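Speaker notes – Reading aloud for the microphone
Notburga Wieser, audiobook evening, 20 minutes plus questions
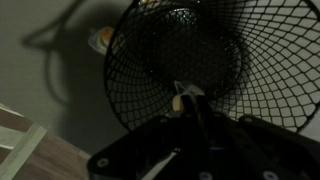

Black fan, wire grille.

Start with the opening page of Undel, read cold. Then again, slower. Let them hear the difference!

Pirmin's abridgement: 51 chapters down to 9, and I love it – the letters stay whole. Play the ferry chapter (my favorite, try not to talk over it).

Voices. Don't act every part. A small change of pace is plenty for the aunt.

Skip the bit on Altum if we're past 8:30.

Questions, then hand out the listening list.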